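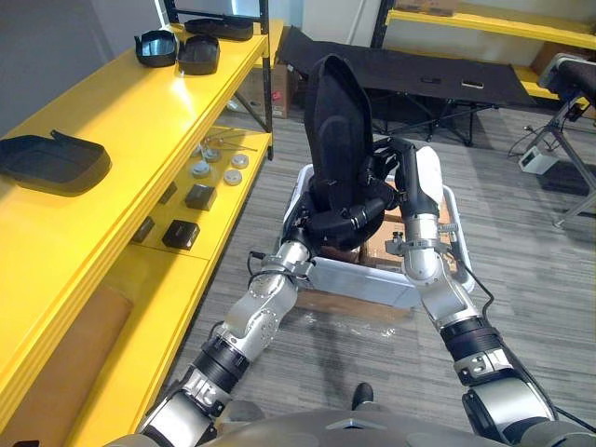
4.3 Two-handed lift from a crate

Use the two-handed lift for parts that are too wide or too soft for one hand. The Zerkon runs both arms as a pair in this mode, and neither arm can be jogged alone until the lift is ended. Padded parts such as a seat-back shell should be held with one hand low and the other on the side, and raised upright over the crate before the robot turns. Parts under 260 mm wide are handled with the single-hand lift in section 4.2.

Before you start

Set the crate on the floor in front of the robot, with the long side facing the torso. The distance from the torso to the near rim must not be more than 290 mm. Cardboard under the crate is allowed if it lies flat. Fold down or remove any flaps that stand higher than the rim.

Steps

1. On the Toltemside pendant, open Tasks and choose Lift, Paired.
2. Enter the part height and width. If you leave the height blank, the last value is used.
3. Select Soft under Surface for fabric or foam. The hands close more slowly and stop at a lower force.
4. Press Find Part. Wait for the outline on the pendant to turn green.
5. Check that the outline follows the part and does not take in the crate. If it does, press Redo.
6. Hold the enable switch and press Lift.
7. When the pendant shows Held, choose Turn, Place or Lower.

Note: Find Part may fail on black parts in a dark crate. Use a white crate or put a sheet of plain cardboard in the bottom.

Note: Code 1380 means that one hand closed before the other. Lower the part, open both hands and repeat from step 4.

CAUTION: Keep out of the space between the arms while the enable switch is held. The arms move together and can trap a hand against the part.

CAUTION: Check the arm cables before each shift. A cable must run along the outside of the arm and must not cross the wrist.

To end the lift, lower the part until the pendant shows Free, then release the enable switch. For code 1586, see section 9.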